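Two Wipes and a Tap

I review cleaning gear for a newsletter that goes out to people who run small rentals, and let me tell you, the glamor is overwhelming. Steam mops, mostly. So when Moltside wrote and offered me a trial of their new service, the one where you teach a robot to clean your way by doing the chores yourself with their gripper, I said yes before I'd finished reading the email. The faucet was the first job on the list. I thought, a faucet! I've been wiping faucets since I was tall enough to reach one. 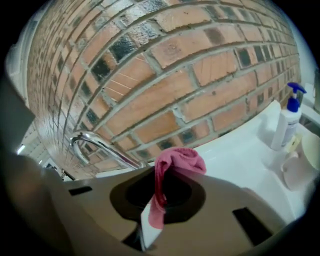
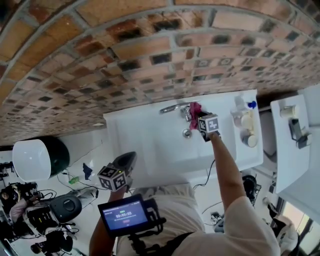
How long do you have to do the chores yourself before the robot can take over?

Five days of sessions at the sink and the counters, and then a wait of several months while Moltside does its part and gets the robot ready.

Vibeke Gunnlaugsson told me that on the phone, along with the price (400 dollars, paid up front, which I checked twice because it seemed low) and the fact that she'd be coming in person to set me up. She arrived on July 19, 2018, at an hour when I was still in my slippers, carrying a case bigger than she was. My rental is on Plesholm, right over the water, and the ferry crew had tried to charge her for the case as a bicycle. She was still arguing with them in her head, I think, because she said "it has no wheels" to me before she said hello.

She laid everything out on my kitchen table on a towel. I asked for coffee breaks. She gave me a sheet with the breaks already printed on it.

Now, the review part, for those of you who are only here for the review part. The gripper is light. You squeeze, it closes, you let go, it opens, and my mother could have run it. Picking up a cloth with it takes some getting used to and I dropped that cloth more often than I'd care to say. My wrist got tired the first afternoon and was fine by the second. Cleaning something with a wet rag you can't feel is peculiar, a bit like brushing your teeth after the dentist has numbed you. You watch the rag much harder than you normally would. I noticed lime scale I had been living with for years.

What I wasn't ready for was Vibeke.

"You tapped it," she said, the first morning.

"I tapped what?"

"The faucet. You wiped it, you wiped it again, and then you tapped it on top. Is the tap part of the cleaning?"

I said I hadn't tapped anything. She asked me to do it again, so I did it again, and I'll be darned if my hand didn't go right up and give that faucet a little pat at the end like it was a horse.

"I can leave it out," I said.

"Do you want to leave it out? Moltside doesn't tell customers how to clean." She had her pencil up. "It's only that whatever you do the same way each time, Bach will do too."

Bach is the robot. They named it after the composer, or somebody's dog, I got both stories. It lives in Moltside's workshop in Tonovico, and I didn't meet it that summer.

Well, I tried to leave it out. I spent that whole week trying! I'd wipe and wipe and hold my arm stiff and think about my taxes, and the minute I quit thinking, tap. My mother did it. I hadn't thought of that in I don't know how long. She cleaned rooms at the old hotel by the ferry landing, 8 hours a day and more in the season, and when she finished a sink she'd pat the faucet and say "next" and walk out, and I'd walk out behind her with the bucket. I was supposed to be in school. I told Vibeke all this on the third day, over the coffee on her printed schedule, and she didn't write any of it down, but she poured me the last of the pot.

On the last day I said, leave it in.

Then came the waiting, and I'll be fair about this because I've been rough on steam mops for less. Moltside's emails were friendly and useless. "Your home profile is progressing nicely." Progressing to what? I sent back questions and got the same sentence with my name moved to the front. If you run a rental and you need help by a certain date, get the date in writing. I docked them for it. I also cleaned the place by hand all through the fall, naturally, and my knees would like that mentioned.

Bach came over on the ferry in December, in a crate, on a day with sleet. Vibeke came with it. She'd had a haircut and she'd brought me a cake, and neither of us knew quite what to do with our hands, so we got the crate open. I'm not going to tell you it was handsome. It looked like something you'd use to change a tire. The guests due that evening had called twice to ask about parking.

She rolled it up to the sink and we stood in the hall and watched through the door. It picked up the cloth, dropped it, and picked it up again. I said, is that me? Vibeke said that might be a little bit you. It did the spout, slow, much slower than I do it, and then around the base where the scale collects, and then once more over the top. It missed a spot on the left that I'd have caught. I was getting my review ready in my head, I had the sentence about the spot all worked out, and then the arm lifted up and came down on the faucet, one tap.

Vibeke looked at me and I looked at the baseboard.

"Next," I said, out loud, like a fool, and it didn't go anywhere of course. You have to press the green button. I went in and pressed it, and it moved along to the counter.

So, the score. Four out of five for the gripper, two for the emails. The robot is slow, and it needs somebody in the house who isn't going to leave shoes in the hall. The spot on the left it has since gotten better about, after Vibeke fiddled with it for an hour and ate half the cake. I've signed up for the second year. The guests that night left a note saying the bathroom was very clean and asking who was knocking on the sink.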